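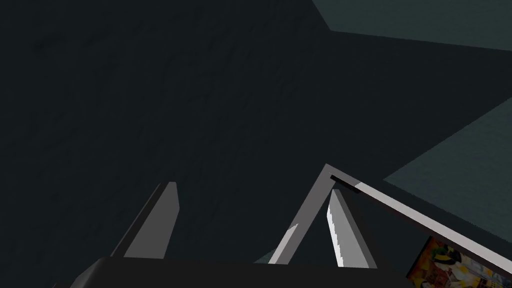
4.2 Frame time on desktop processors

The second set of tests looked at how much of the frame time is spent on the processor when the graphics card is not the limit. We used the Boltetti renderer with its default settings and ran the same build on two desktop machines, one with the Mernatel processor and one with the older Lulley part. Memory, storage and graphics card were moved from one machine to the other between runs. Most views in the test set are cheap to draw. Figure 3 shows large plain surfaces in dark green and teal with a faint speckle, and a gripper in the lower half. The cheap views contain few objects, so the graphics card finishes early and waits for the next batch of commands. Any difference between the two processors should therefore show up here first.

Figure 3. A rendered view with a gripper.

Each run drew 1000 frames after a warm-up period, and we report the median. The clock speed was left under the control of the firmware, as it would be in a shop-bought desktop. We repeated the full set with boost switched off, to separate the effect of clock speed from that of the larger cache in the Mernatel part.

With boost on, the Mernatel machine had the lower median in every group. The gap was widest in the low-load group and almost closed in the high-load group, where both machines were waiting on the graphics card. With boost off the order stayed the same but the gap in the low-load group shrank. We take this to mean that clock speed accounts for part of the gain and the cache for the rest, although the tests do not let us put a firm share on either.

Thread count mattered less than we expected. Going from 2 to 4 worker threads helped both machines, but adding more made little difference, as the command list is still built on a single thread. Heffernan reported the same limit in her earlier work on the Dolan engine, which builds its list in a similar way.

One result remains unexplained. On the Lulley machine a small number of frames took far longer than the median, and they did not fall at the same point in each run. Turning off background services reduced them but did not remove them. We have left these frames in the data. They have little effect on the median but would matter to anyone using the worst frame as a measure, and Section 4.3 treats them separately.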